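Workshop tips: teaching an arm a kitchen task by hand or by remote

Revised 4th October. These notes cover tabletop work with play food and light dishes. Tetteh Tsikata wrote the first set in September and I have added the remote-control section.

## Before you start

- Clear the arm's full reach, then put out only what the task needs plus a few extras. The extras teach it to leave things alone.
- Check the cable slack with the wrist turned both ways. A loop that pulls tight will spoil the motion before it trips a fault.
- Keep tall items to the side. Bowls and plates go where the fingers can come straight down.

## Leading by hand

Hold the arm at the lower link and the wrist, never by the fingers. Move at the speed you want back. If you stop to think, the pause gets recorded as well – trim it or do the run again.

## By remote control

Use the overhead view for the long moves and the wrist view for the last bit. Open the fingers fully before coming down over a bottle, and line them up across its narrow part.
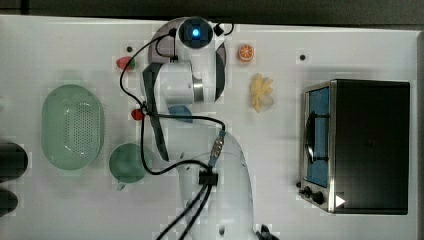
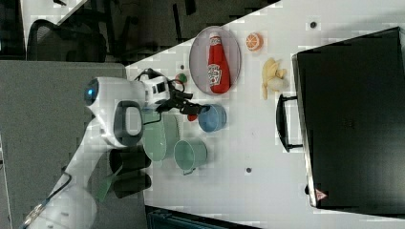
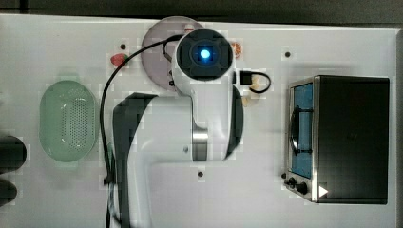
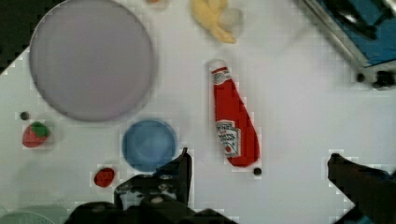 *Play food and dishes on the white table. The last view is from the wrist, fingers apart.*

## How many runs

Ten good runs will show you whether the task is set up properly. Our Flisel bowl task took 935 before Irina Costache was happy with it, and the storage limit on the Hurkdale bench is 2,000. Shift the objects a little between runs. If the bowl always sits in one spot, the arm learns the spot.

Discard a run if:

- the object was nudged before the grip closed
- you changed your mind partway
- the cable touched a dish

## Common faults

**Grip closes early.** Usually the operator is judging height from the overhead view. Switch views sooner.

**Jerky path.** Lower the hand controller's scale to 3 and rest your elbow on the bench.

**Soft items slip out.** Grip nearer the middle and lift slowly – more force only squashes them.

Save the settings file with the runs. Nkrumah Kpodo keeps the spare finger pads in the Osei drawer.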